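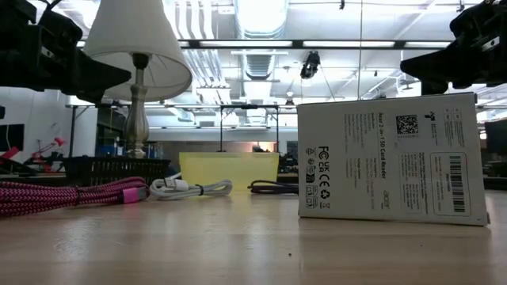 Randa Mansour wrote to ask whether the Jerley otter records could really be used by someone who has never set foot in the park, and whether the gaps in the night sheets meant that the keepers had dozed off. The answers are yes, and no, and her letter is the reason this readme has grown so much longer than the half page it used to be. Thank you, Randa!

Jerley Otter Watch: read me first

What you are getting

A folder of plain spreadsheets holding the keepers' notes on the short-clawed otters at Jerley Wildlife Park, gathered over 70 days while the family had young pups in the holt. There are 4 files:

sightings.csv: one row each time an otter was seen by a keeper, with the time, the animal and the spot
feeds.csv: what went in, what came out again and who did the feed
nights.csv: notes from the evening and night rounds
weights.csv: weights, whenever an otter could be persuaded to sit on the scales

You can open them in any spreadsheet program. Dates are written day first, and times use the 24-hour clock as it stood on the wall of the keepers' kitchen.

The otters

There are nine animals in the records. The parents are Cellard (the father, named after a boat) and Gomov, and the rest are their offspring from two litters. Each has a short code, and the codes never change, even where the name did. One of the pups was called Balogh for a good while before we found out she was a girl, and after that the keepers went on calling her Balogh anyway, so if you see "Bal", "Balogh" or "Miss B" in the comments they are all the same otter. I have left the comments as they were written, spelling and all, as I think they lose something when they are tidied.

How the notes were made

Keepers carried a paper sheet on a clipboard and filled it in as they went. The sheets were typed up by Máté Pálfi, mostly in the evenings, and he then went through them a second time against the paper. Where he couldn't read a word he typed [?] and moved on, and I would ask you to do the same and resist guessing. Rain got into a fair few of the sheets.

A sighting means that a keeper saw the animal and was sure which one it was. If the keeper was only sure that it was an otter, the code is UNK. Please don't share these out among the known animals, tempting as it is when you are trying to make a tidy chart.

About those night gaps

The night rounds were stopped for 9 nights in a row when the youngest pups were first coming out of the holt. The head keeper felt that torches and boots were the last thing the mother needed, and I agree with her. Those rows are in the file with "no round" written in them. They are different from rows marked "none seen", where somebody did go out, stood by the pool in the cold and came back with nothing to report.

Weights are the weakest part of the whole collection, I'm afraid. The older otters learnt very quickly that the scales came with a prawn, and would hop on, take the prawn and hop off before the needle had settled. Anything marked "quick" should be treated kindly.

What has been left out

Vet notes are kept by the park and aren't included. Visitors' names were taken out of the comments, along with a couple of remarks about the car park which had nothing to do with otters.

Using the records

You are welcome to use them for school work, talks, articles or plain curiosity. Please mention Jerley Wildlife Park, and if you make something nice do send it to us, the keepers pin everything up by the kettle. The one thing I would ask is that you don't use the sightings to work out where the pups sleep and then print it on a map.

Changes

17/08/2021: typed comments checked again, two swapped codes put right in feeds.csv, this readme rewritten.
Still to come: the September sheets, once they have been typed up.

Corrections are always welcome. Give the file name and the row number if you can, and Máté will look out the paper sheet.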